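Predus 2 teaches robots to handle the washing, one fold at a time

Hundstead releases new perception and planning software for soft goods, with early access open to labs and care providers
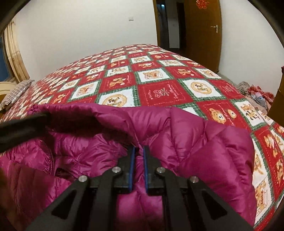
EREDGATE, March: Hundstead is delighted to announce the release of Predus 2, the second major version of its software for planning and controlling the handling of clothing, bedding and other soft things that refuse to hold their shape. It has been a long while coming, and the team is grateful to everyone who waited for it so patiently. Predus 2 takes recordings made at the gripper, in ordinary bedrooms and laundries, and works out from them where a garment can sensibly be grasped, how firmly, and what is likely to happen to the rest of it when the fingers close. A magenta puffer jacket bunched up on a patchwork bedcover is a good measure of the difficulty: the shiny quilting throws pale pink highlights and deep wine-coloured shadows, the printed teddy bears and red and white squares underneath are full of edges that have nothing to do with the jacket, and the two blue-padded fingers have to settle on a single fold of the fabric. Getting from there to a reliable grasp point has kept the perception group busy through a good many drafts.

The first version of Predus treated cloth as a surface with a front, a back and an outline. That served well enough for tea towels and pillowcases, and it is still running happily at several sites. Padded clothing was another matter. A down jacket has thickness that changes as you squeeze it, and a fold that looks generous from above may turn into a thin pinch of outer shell once the pads meet. Predus 2 keeps a running estimate of how much material is between the fingers, updates it as the jaws close, and passes that estimate to the planner, which can then choose to lift, to shift its grip or to let go and try somewhere else.

"I grew up in a house where there was always a pile of coats on the bed in winter, and I think of that pile more often than I probably should," said Kgomotso Engelbrecht, head of perception at Hundstead. "When we began this work we had lovely clear results on a grey bench with a single T-shirt laid flat. Then we took the same model into people's homes and it fell in love with the doonas. Every flower and every checkerboard looked to it like the edge of a sleeve. We spent the better part of the project teaching it to let the pattern go and pay attention to how the fabric was sitting, and I'm very proud of the patience the whole group brought to that."

The training material for the new release comes from 154 homes, recorded with hand-held grippers in bedrooms, laundries and spare rooms. Hundstead asked participants to leave things as they would be on any other day, with the curtains and the light however they happened to be. The recordings cover over 54 kinds of garment and household linen, from school jumpers to fitted sheets, and each was checked by a member of the labelling team before it went into the set.

Among the changes that existing users will notice first is the new grasp editor, which replaces the old configuration files. A technician can open any recording, step through it, mark a grasp as good, poor or unsafe, and see straight away how the planner would have ranked it. The marks can be kept private to a site or shared back to Hundstead. The timeline also shows finger opening alongside the video, so a slipping grip can be found without scrubbing back and forth through the whole clip. Users of the first version asked for this more than anything else, and several of them were kind enough to sit with the design team and complain at length about the early sketches.

The planner has been rebuilt as well. It now plans up to six moves ahead, where the earlier version chose each move on its own, so that a sleeve tucked inside a jacket can be brought out before the shoulders are lifted. Planning runs on the same computer as the arm controller, with no outside connection needed once a site has been set up. Settings for maximum grip force and speed live in a separate file which the planner can read but cannot change.

Mekonnen, the aged care and disability support provider, has been trying Predus 2 in the laundry of one of its residences, where it sorts and presents clothing for staff to fold. The organisation's laundry staff helped write the list of garments that matter most to residents, and put padded jackets, dressing gowns and knitted cardigans well ahead of the shirts and trousers that the software team had expected. The trial continues in the mornings, and a second residence will join it once the folding tables there have been replaced.

"The people in that laundry know more about fabric than any of us," Engelbrecht said. "They'll tell you that you never take a cardigan by the cuff, and they'll tell you why, and then you go back to your desk and find that the model has been taking cardigans by the cuff for a month. We've changed the default grasp rankings for knitwear entirely on their advice. I'd like to thank them for being so generous with their time, and for the morning teas, which were excellent."

There is still a fair bit to do. Predus 2 does not yet handle zips or press studs, and very dark fabric on dark bedding remains hard for it, particularly late in the day when the curtains are drawn. Straps and belts lying across a garment are recognised as separate objects in most cases, though the planner will sometimes ask for a person's help before moving them. Work on fastenings is under way at the Eredgate office and will be released to existing licence holders at no extra charge.

Predus 2 is available now to research laboratories, equipment makers and care providers under an early access licence. Sites already using the first version can bring their recordings and grasp marks across with the migration tool included in the download, and are encouraged to keep a copy of their old configuration files until they have run a full day's work on the new planner. Documentation has been rewritten from the beginning, with worked set-ups for single-arm and two-arm stations and a chapter on calibrating worn finger pads. Training sessions will be held at Hundstead's Eredgate office and online, and places for care providers are free.

About Hundstead

Hundstead develops perception, planning and labelling software for robots that work with clothing and household textiles. The company is based in Eredgate, where its engineers, labellers and support staff share one building and a very well-used test laundry.

Media enquiries, interview requests and requests for a demonstration may be directed to the Hundstead communications desk in Eredgate.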